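Come smell things with us (and get paid for it)

Posted 7/24/22 by Hemant Dwivedi

Okay, so I need noses. Lots of noses, ordinary ones, the kind that can tell when the milk has gone off and get a little sentimental walking past a bakery. If you have one of those and you can get to Tridum a few times before the end of November, please keep reading.

I run a small study on smell and memory called Weveo, and we're looking for 85 people to take part. You don't need any background in science. You don't need to be good at wine, or perfume, or cooking. I burned a pot of rice last week while standing next to it, and I do this for a living!

What the study is about

You know how you can open a drawer at your aunt's house and suddenly you're six and it's raining and somebody is peeling oranges? That's the thing I'm interested in. People have written about it forever, but when you sit down and try to compare those moments between people it gets slippery fast. Two people smell clove. One says dentist, one says Christmas ham. The dentist person has a whole story, with a fish tank in the waiting room and a magazine with the cover missing. The ham person just says "I don't know, ham."

I want to know why some smells come with the fish tank and some don't. Does it matter how old you were? Does it matter if you've told the story before? (My hunch is yes, a lot, and my colleague Hendrik Moodley thinks I'm wrong and says so at lunch pretty much daily.) Does it matter what language you were speaking at home at the time? That last one is Rogério Assunção's part of the project, and he'd be especially glad to hear from anyone who grew up with more than one language in the house.

What you'd be doing

There are five visits, with at least a week between each one. The first is mostly talking. We'll ask about the places you lived as a kid, what got cooked there, who smoked, whether there were animals, what the laundry smelled like on the line if there was a line. Bring a snack if you like but please nothing with garlic. I say this with love for garlic.

The second and third visits are the smelling ones. You get a smell, you wait, you tell us whatever comes up, and if nothing comes up you say "nothing" and we go to the next. Nothing is a perfectly good answer. I had a pilot participant who said "nothing" so many times that she apologized on the way out, and hers turned out to be some of the most useful pages in the folder. 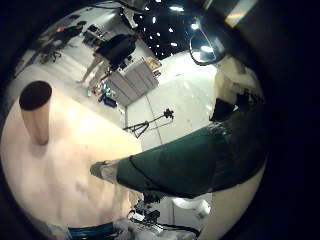
The pale table in the lab at Vastard Street.

The fourth visit is a repeat of the second, same smells, shuffled. We want to see whether the stories stay put or wander. They wander more than you'd think. In the pilot a gas station became a hardware store, and then on being asked again it went back to being a gas station, but in a different town.

The fifth visit is my favorite. You bring something from home that smells of somewhere to you. A scarf, a tin, a bar of the soap your grandfather bought, a cookbook with a greasy page. You tell us about it, and we record the telling, and you take the thing home again. We don't keep any objects and we won't open anything you'd like kept shut.

Who we're looking for

Anyone aged 19 to 83. Those numbers come from our insurance paperwork and I can't budge them, sorry, I've asked. Beyond that:

You should have a sense of smell that works reasonably well most days. If yours went away for a while and came back, even if it came back strange, we want you. Write and tell me about it and we'll sort out which group makes sense.

You should be comfortable chatting in English for an hour. An accent, a search for a word, a quick detour into another language, all fine. Rogério will probably be delighted.

You should not be pregnant, and you should not have asthma that gets set off by scents. Same goes for fragrance allergies. If migraines are part of your life and perfume is one of your triggers, please sit this one out, I'd feel terrible.

Smokers are welcome. Cooks are welcome. People who work with strong smells all day (hairdressers, painters, anyone at the Lüthi cheese plant out by the highway) are very welcome, we had hardly any in the pilot.

What you get

We pay $19 per visit, in cash or by bank transfer, your pick. If you finish all of them there's an extra $85 at the end. Bus fare within Tridum is covered, and if you're driving in there's parking behind the building that we can give you a permit for. You don't lose the money for visits you've already done if you decide to quit. You can quit whenever you want, and you don't have to say why, and I won't send you a sad email.

You also get a copy of your own recordings if you'd like them. I didn't plan on that at first, but a man in the pilot asked for his so he could play it to his sister, and after that it seemed silly not to offer it to everyone.
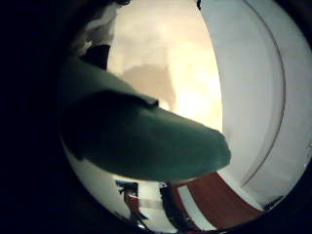
Reading time: 6 min

Where and when

We're on the second floor at Vastard Street, above the print shop. Ring the bell marked WEVEO, and please give it a good long push because the button is tired. There's an elevator around the side by the loading door. Text me when you get there and I'll come down and ride up with you, it's a bit of a maze the first time.

Visits run mornings, afternoons, and early evenings. Each takes about an hour, though the first one sometimes runs long if we get talking. (We always get talking.) Please skip perfume, aftershave, and scented hand cream on the day. Deodorant is fine. Coffee is fine up to half an hour before, and after that just water.

If you've got a cold, call and move your visit. Moving things is easy. What makes a mess is somebody coming in stuffed up and being brave about it, because then we have a page of answers we can't use and you've spent an hour sniffing at nothing.

Your privacy

The stories people tell us can get personal. Smell goes straight to kitchens and hospitals and old boyfriends. Your name is kept apart from your recordings, in a locked cabinet, and Wagner Sampaio, our office manager, has the key. I have to ask him for it like everyone else. If you say something in a session and later wish you hadn't, tell us and we'll delete that part. If we'd like to quote you in anything we publish, we'll ask first and show you the exact words.

There's a consent form. It's four pages and I fought hard to make it readable. We'll mail it to you ahead of time so you aren't skimming it with me sitting across from you.

How to sign up

Send an email to hello@weveo.example with your first name, your age, and a line or two on why you're interested. Please also tell me one smell you liked as a kid. You won't be judged on it, I just love getting these. So far this week I've had wet chalk, the inside of a piano, a brand-new shower curtain, and "my brother's hamster, unfortunately."

If you don't use email, call the office and leave a message for Wagner. He checks the machine twice a day and has much nicer phone manners than I do.

I'll write back within a week to set up a short call. It's just to go over the health questions and find times that work. After that you'll get the form in the mail, and then we book your first visit. If we fill up before I get to you, I'll put you on the waiting list and say so plainly, and you're free to tell me to take you off it.

Oh, and couples, roommates, parents with grown kids: yes, you can both sign up, but we'll book you separately and ask you not to compare notes until you've both finished. I know that's a lot to ask of people who share a kitchen.

Comments

Marlene T.
Does it count if my sense of smell is good but only on one side? Deviated septum, never fixed it. Childhood smell is creosote on railroad ties in August.

Hemant Dwivedi
Marlene, it counts, please write to me! And thank you for the railroad ties.

Ronaldo Lins
Did the pilot last year. The talking visit was more fun than I expected and I called my mother right after it. One note for people driving, the lot behind the building is tight, come in from the alley side.

pjk
is the print shop smell going to be a problem?? I walked by and you can smell ink all down the block

Hemant Dwivedi
Fair question, pjk. The sessions are at the far end of the floor with the windows on the other street, and we air the room out beforehand. You'll get the ink on the stairs though.

Dot
84 in the spring, so I suppose I had better hurry up.

Contact: hello@weveo.example | © 2022 Weveo, Vastard Street, Tridum | Back to top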